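Section 3. Turning over the bedroom

You've got the kitchen out of the way (Section 2), so come on through to the bedroom. I do this one in the middle of the day if I can, with the curtains open. This section covers clearing the floor, stripping the bed, washing the heavy blankets, and making the whole thing up again for the next people at Moodley. Read it through once before you start. Step 9 ties up the washer for a good long stretch, and you'll want that running while you do the floor and the windows.

What you'll need

The laundry basket from the hall closet
Two translucent bags from the roll under the sink, one for bottles and one for trash
The soft clothes brush (top drawer, next to the spare keys)
A bowl of lukewarm water and two old washcloths
The Gutix spot cleaner, which is the small bottle with the flip cap
A clean set of Plukonier sheets from the shelf above the washer

If the shelf is empty, look in the dryer before you call me. I've forgotten a set in there more times than I'd like to say!

Clearing the floor

1. Open the window. Even in March, even if it's raining a little – just prop it on the first notch.

2. Pick up bottles first. People leave them on the nightstand, under the bed, on the windowsill, and behind the door. Tip out whatever is left in the bathroom sink, put the caps back on, and lay the bottles in the bag on their sides. I like to spread the bag flat on the floor and feed them in from the open end, with all the necks pointing one way. You fit a lot more in, and it doesn't roll off under the bed while your back is turned.

3. Leave the labels on. I used to peel them and I have no idea why, it took forever and I'd find little sticky scraps on my socks for days afterward.

4. Don't tie the bag yet. You'll find another bottle when you move the bed, I promise.

5. Get down low and look under the bed with a flashlight. Small things travel: chargers, hair ties, toy parts, loose wheels, one sock. Anything that looks like it came off something else goes in the dish on the dresser, never in the trash. I once threw out a furniture caster and then spent a whole evening looking at a wobbly nightstand.

Note: The bottle bag stays on the floor. Please don't set it on the bed, even for a second. Bottles that look empty usually have a spoonful left in them and it will find its way out of the one with the loose cap.

Stripping the bed

6. Work from the foot up. Take the fluffy blanket off first, then the plush one, and fold the duvet back over the top of the mattress toward the head of the bed so it's out of your way. You don't have to take the duvet off completely unless it needs washing.

7. Check the plush blanket in good light before you decide what to do with it. Short pile is a terrible liar. It goes dark when it's brushed the wrong way and it goes dark when it's damp, and from the door you can't tell which you're looking at. Run the flat of your hand over the patch, once up and once down. If the mark moves with your hand, it's only the nap, so brush it and carry on. If it feels cool or clammy, treat it as damp and go to step 8. If it's stiff, or still there after brushing, it wants the spot cleaner.

8. For a damp patch, press a dry washcloth on it and lean. Don't rub! Rubbing is how you get that flat shiny spot that never quite fluffs back up. Swap to the second cloth when the first one stops picking anything up. Then hang the blanket over the shower rail, patch side out, with the bathroom fan on.

For marks, put a few drops of Gutix on a cloth you've wrung out, dab from the outside edge in toward the middle, and go over it again with plain water. Brush it while it's still a bit damp, all in the same direction, and then let it dry by itself.

Caution: Never use the hair dryer on either blanket. The tips of the pile melt and go crunchy, and there's no way back from crunchy.

Washing the blankets

The two blankets get washed separately. I know it's tempting to stuff them both in and be done, but the charcoal one sheds like a sheepdog for its first few washes and the pale one will wear every bit of it.

9. Shake the dark blanket outside, off the back step. Then put it in the Cidura by itself, cold water, on the setting marked Bedding. That program runs 50 minutes, and the door stays locked for a little while after it stops, so don't yank it.

10. Use half the detergent you think you need. If it comes out feeling slippery, run a rinse with nothing in the drum but the blanket.

11. Clean the lint filter between loads. It's behind the little flap at the bottom left and it twists out. Put a towel down first.

12. Wash the pale blanket second, cold again, inside out if you can work out which side is which (I go by the stitching on the hem).

Note: The charcoal blanket weighs 2,000 grams dry and an awful lot more than that wet. The washer can cope with it. Your back might not, so bring the basket right up to the door and slide the blanket across into it. And don't hang it on the folding rack. We've lost two racks that way.

Stuffed animals

We have some that belong to the house and they do get loved hard. Guests with kids also leave theirs behind, and those matter more than anything else in this section, so please take your time here.

13. Look for a tag. The ones that belong to us are written on the Moodley list inside the closet door. Anything that isn't on the list goes on the dresser, sitting up where you'll see it, and you text me right away. Somebody's going to be crying in a back seat somewhere and I want to be able to say we've got it.

14. Leave cardboard tags on, even when they're bent. If the toy has to be washed, take the tag off then and keep it in the dish.

15. Brush white plush dry before you do anything else. Most of what looks like dirt is fluff off the dark blanket, and it lifts right out with the clothes brush or a bit of tape wrapped around your fingers. If it still looks dingy, wipe it over with a damp cloth and stand it by the window. Only the ones marked W on the list can go in the machine.

Making it up again

16. Put the fitted sheet on, head end first, then walk down and do the two bottom corners. If the last corner fights you, you've got it turned sideways. Everyone does.

17. Unfold the duvet and pull it down, pattern side up. Geometric prints show every crooked inch, so line up a row of the pattern with the edge of the mattress and let that be your guide. I stand at the foot of the bed and squint.

18. Lay the plush blanket over the bottom two-thirds. Smooth it with your forearm, pulling toward yourself.

19. The fluffy blanket goes along one side or across the foot, whichever you like better. I don't fold it too neatly. It looks a bit stern folded, and people only pull it apart anyway – a soft heap is fine by me.

20. Pillows last, 3 of them, with the openings of the cases facing away from the door.

If something's not right

The pale blanket still looks patchy after drying. Brush it all one way and look at it again from the other side of the bed. Nine times out of ten you're done. If you aren't, swap it for the spare in the chest and leave me a note saying whereabouts the patch is.

There's gray fluff on everything. Run the dark blanket through the dryer on the no-heat setting with a dry washcloth in there too, then empty the filter and do it once more.

The washer stops halfway and beeps. It's off balance. Turn the dial to off, wait for the door to click, pull the blanket apart into a loose ring around the drum, and start it again. If it does it a second time, call Xolani Naidoo, whose number is on the fridge. He'll walk you through draining it over the phone and he's very patient about it.

The duvet smells musty. Hang it out of the window for an hour if it's dry out. If it's not, sling it over two chairs with the fan on.

Finishing the floor

21. Take one more look around for bottles and add them to the bag. Squeeze the air out, give the neck of the bag a twist, and tie it once, loosely, so it can be opened again at the return machine.

22. Vacuum last, working from the window to the door. Lift the edge of the bedding as you go past or the vacuum will have a good chew on it.
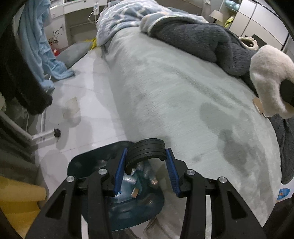
23. Carry the bottle bag out to the porch and put it in the blue crate. When the crate's full, it goes to the store, and the return slip goes in the envelope on the fridge. We put that money toward new pillowcases.

24. Close the window, switch off the bathroom fan if nothing is hanging in there, and check the dish on the dresser one more time. Then on to the bathroom, which is Section 4. Bring the washcloths with you, you'll need them again.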